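Wiping down the big black panel

I've put this job off since we moved into the flat at Trellside, and in February I finally got round to it. The panel is tall, black and glossy, and it shows everything. Fingerprints, dust, the drips from when I water the plant next to it. In the morning it looks fine. By four o'clock, with the low sun coming in, it looks as if someone has been leaning on it with buttery hands.

For the first year I used kitchen roll and whatever spray was under the sink. Kitchen roll leaves bits behind, and on black you can see all of them. The spray left a bluish haze that only came off when I went over it again with plain water, so I was doing the job twice and getting one result. I mentioned this to Aparecida Rezende, who lives downstairs and used to clean offices in Cirnholm. She told me to stop buying sprays and get some decent cloths.

So I bought a pack of microfiber cloths from Haddad, the hardware shop by the station. They come in mixed colours. I've kept one colour for shiny surfaces and I use the others for the bathroom and the hob. If you mix them up, the grease from the hob ends up on the panel and you are back where you started. I wash them at 40 degrees with a small amount of powder and no fabric softener. Softener makes them slide over the dust without picking it up. I dry them on the rack and keep them in a drawer away from the tea towels, which shed.

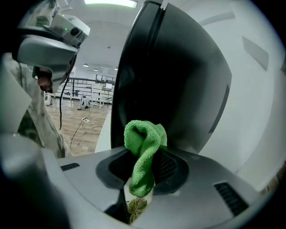 Dusting comes before any water. I used to skip it, and all I did was turn the dust into grey streaks. Now I go over the whole surface dry first, top to bottom, hardly pressing. The bright green cloth is the one for this panel, and I like it bunched up and folded, so that when one side is dirty I can turn it and carry on with a clean bit. The narrow grille of dark slots near the right edge takes longer than the rest put together. A cloth won't get into it, so I use an old soft paintbrush, flicking downwards, and then wipe up what has fallen out. The thin seam gets the same brush. If you leave the seam until last, the dust from it lands on the part you've already done.

After that I put 2 drops of washing-up liquid in a bowl with 200 ml of lukewarm water. I dip a corner of a second cloth, wring it until it is only just damp, and go over the finger marks. I don't spray anything straight on to the surface, as it runs, and I don't want water near the slots. Then a dry cloth again straight away, before the damp patches dry by themselves. I do it in sections the width of my arm. The curve makes it awkward, and I tend to miss a strip down the side, which I only find when the sun comes round.

Daiane Dantas asked in the comments on my last post whether vinegar is any good. I tried it on the windows and it was fine there, but I wouldn't put it on a glossy black finish without knowing what the finish is. My brother-in-law Kofi Alhassan swears by car polish. I have told him he is welcome to use it at his own house.

The whole thing takes me as long as one side of a record and a cup of tea. I do the dry dusting every week and the damp wipe once a month, or when we've had the children round. The cloths have lasted well so far. One has gone bobbly and has been moved to the shoe box.

Next job is the top of the kitchen cupboards, which I haven't looked at since we moved in. If anyone has a good way of getting old grease off painted wood without taking the paint with it, please leave a comment.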